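Visit report: Trovby light and acoustics test site, Pernis
Prepared by Gisela Quezada, 2/28/23

Atieno Lyimo and I visited the Trovby site in Pernis to look at its small-room acoustics work before we fix the wall specification for the Sundthorpe library refit. The open day program listed six stations. We saw four of them and skipped the two on outdoor noise barriers, which have no bearing on our project.

Registration was at the loading door on the canal side. Visitor parking is on the far side of the rail spur and the walk takes longer than the site map suggests. Hearing protection was handed out at the door and collected again after station 2.

Station 1 was the reverberation room. The walls are painted concrete with no two surfaces parallel, and the door seals on a double gasket. The demonstrator played a noise burst with the room bare, then with a stack of felt panels on the floor, and put both decay curves on a screen outside. The difference was easy to hear above mid frequencies and hard to hear below them. Atieno asked whether panels mounted on battens would do better at the low end. The answer was yes, with a deeper air gap, and the gap matters more than the panel thickness over the range we care about.

Station 2 was impact noise. A tapping machine ran on three floor samples: bare screed, screed with cork, and screed with a rubber underlay. The rubber sample gave the lowest reading in the room below. It is also the Kioko product already quoted to us, so we asked for the full test sheet. It will be sent by mail.

Between stations 2 and 3 the route runs along a corridor of benches and smaller setups. Signs were few and we went the wrong way once.

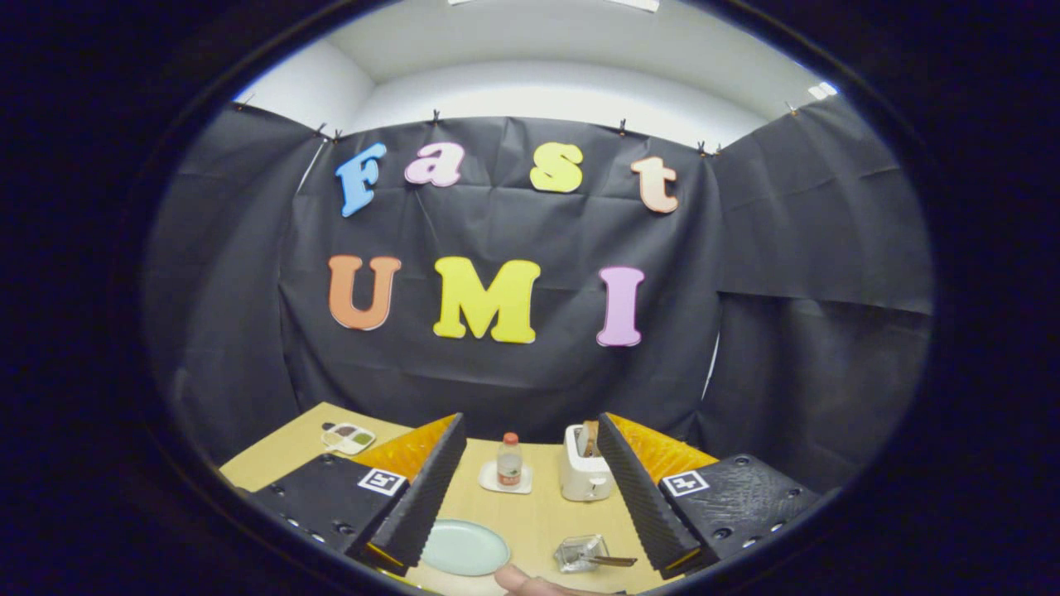

Small tabletop enclosure with black backdrop clipped along the top edge.

Station 3 covered lighting glare on reading surfaces. A desk was set under a dimmable ceiling panel, and visitors could swap matte and gloss sheets and read the luminance from a handheld meter. The gloss laminate we had shortlisted for the Sundthorpe study tables produced a clear reflection at normal seating height. The matte version did not. I recommend we drop the gloss option now and save the cost of a mockup.

Station 4 was a talk with slides, scheduled for 20 minutes and finished in almost twice that. The subject was speech privacy in shared rooms. Most of it repeated published guidance, but the section on door undercuts was useful. The speaker's position was that an undercut left for ventilation cancels most of the benefit of a better door leaf. Our current drawings show undercuts on all 8 meeting rooms.

Lunch was soup and bread in the canteen. The coffee machine takes coins only.

Open points from the visit:

Air gap behind wall panels. Atieno to check the available depth on the east wall, where the heating pipes run.

Rubber underlay. Wait for the test sheet, then compare with the cork quote.

Door undercuts. Ask the ventilation engineer if transfer grilles can be moved to the ceiling void.

Study tables. Change the surface schedule to matte.

Trovby plans a second open day in July, with the reverberation room available for booking by outside parties. Rates were not posted. If the panel supplier cannot provide decay data for the batten mounting, half a day in that room would settle the question before the order is placed.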